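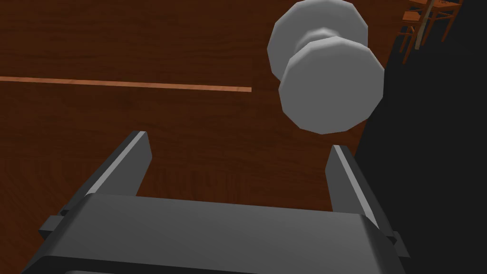 Page last changed: Tuesday, May 1, 2018

Parallel-jaw gripper, Vullex type: what to ask before you put it in a budget

We list this gripper because customers keep asking for it. We don't push it, and the price on the quote is the smallest part of what you will pay.

The maker's pitch is that you can plan the whole cell in simulation and order with confidence. Maybe. A simulated gripper never has a worn finger, and a gray part with two faceted disks and a narrow neck is a kind thing to plan around. Your parts have oil on them. Ask Billitz (they handle the sales) which of your own parts they have modeled, and get the answer in writing.

What the base price covers: the palm, 2 fingers and a cable. It does not cover the mounting plate, the controller license after the first 90 days, or spare fingers. Shayne Bolger in our parts office tells buyers to put 4 spare fingers on the first order. Delivery on later orders has been running 17 working days, and the Sheehan plant sat idle for most of one wait.
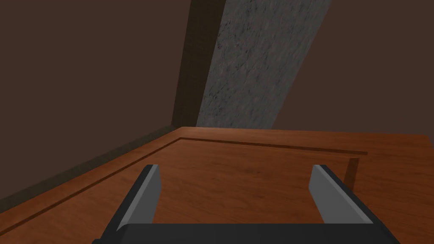 Reach is the next thing to be skeptical about. A wide opening looks generous over a bare tabletop, but put a wall or a pillar behind the work and the arm has fewer ways to come in. Measure your room first, including whatever stands behind the table. Huia Rewi will check a floor sketch against the reach chart at no charge. She has talked more than one buyer down to the smaller Perkow unit, and we made less on those sales.

Do not budget for labor savings in the first year. We have asked for figures to back that claim and are still waiting.

Returns: unopened only, restocking fee applies. Trial units can be booked from June. Freight both ways is yours. For a written quote with the extras listed line by line, ask for Flynn Mahuika at the sales desk.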